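October, 14:58
From: Divina Soriano
To: cell-upkeep list
Re: pads, markers and the backdrop at the kitchen table

Essam Soliman wrote:
> I take over the kitchen table from you next week and want to set up the
> second hand-held gripper the same way as the first. Three questions.
> How do you change the finger pads without the fingers ending up at
> different angles? Do you clean the markers or just replace them? And
> does the backdrop have to be that tight? Ours at Grandstead sags in
> the middle and we never did anything about it.
> Essam

Essam,

Answers in your order, then the steps I use. The log is in the Skundus folder. Last entry is session 1892, and please keep the numbering going from there.

Pads. Change both, even if only one looks worn. I tried changing the left one alone in the spring and the grip pulled to one side on anything soft. Bread was the worst. The old pad comes off with a plastic scraper. Do not use a blade, it marks the orange backing. Wipe the backing with alcohol, let it dry, and press the new pad on from the base up so the ridges stay even. Then close the fingers on a sheet of paper and pull. If it slides out at one corner and holds at the other, the pad is on crooked -- take it off and start again.

Markers. Wipe them with a dry cloth. If a corner is lifting or there is a shiny spot, replace the marker. Print on matte stock only. The glossy ones Enriquez sent us washed out under the ceiling light and tracking dropped every time the hand tipped back. I threw out the rest of that box. The new marker has to sit flat and square on its plate, same size as the one that came off. Check the printed edge with a ruler, as our printer likes to scale things to fit the page.

Backdrop. Yes, I would pull it up. Some folds are fine and I leave them. What causes trouble is the white wall showing over a low spot, because then the exposure shifts when the hand turns. Clip the corners first, then the middle. The letters are stuck to the back panel, so don't tug on the cloth right next to them or they start to peel.

For the second gripper, do it in this order:

1. Check the screws on both mounting plates before anything else. Snug is enough. One of them stripped on the Ziron unit and it took me most of an afternoon to get it out.

2. Fit the pads and do the paper test.

3. Open and close the fingers 125 times by hand, then look at the pad edges again. New adhesive lets go early if it is going to.

4. Wipe the lens and both markers. Record a short clip with the hand held still and look at it on the big screen, not on the laptop. Both markers should be in view, with all four corners sharp.

5. Set the table. The sandwich goes at the back, behind the cooktop, and the toaster over on the right. Hold the gripper over the near side with the fingers open and see that the sandwich comes between them. If it sits well off to one side, move the sandwich first, and only then start suspecting the fingers.

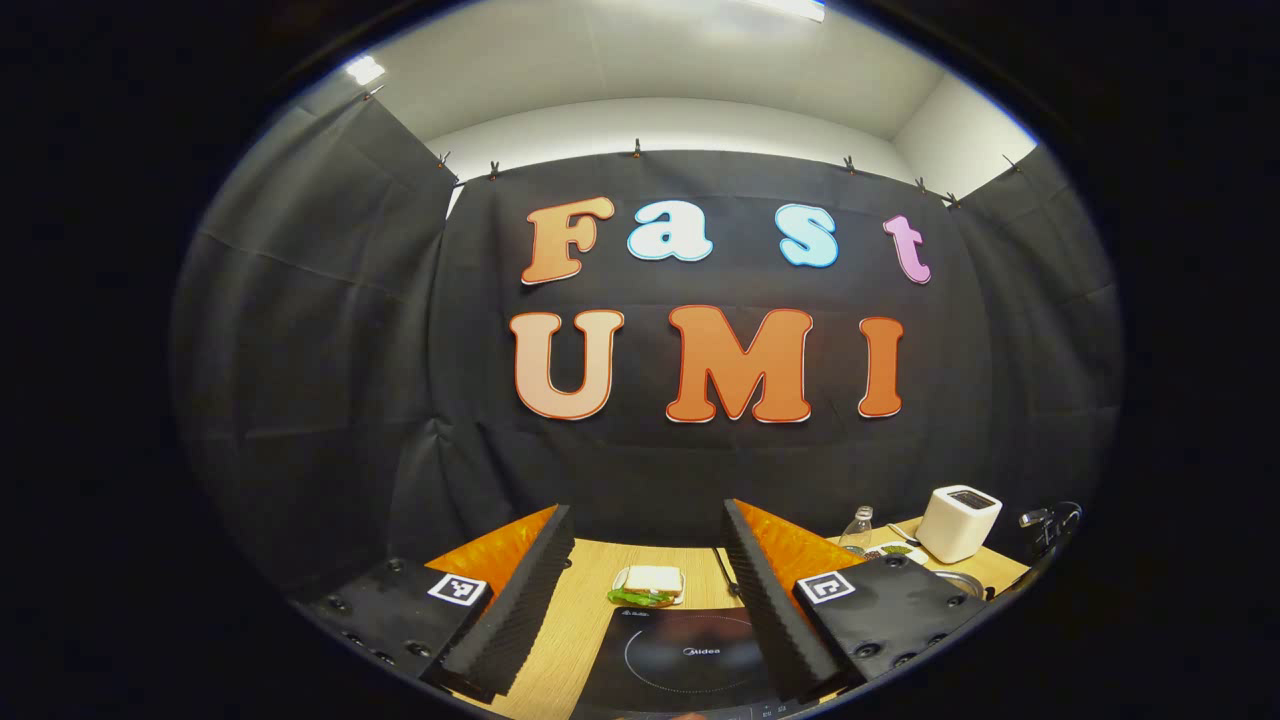
6. Run two practice picks and check the recorded finger opening against the log. If it has drifted, redo the zero with the fingers fully closed. Write down the old value as well as the new one.

Spare pads are in the gray drawer with the scraper. There is one roll of marker stock left -- I have not reordered, so that one is yours.

Divina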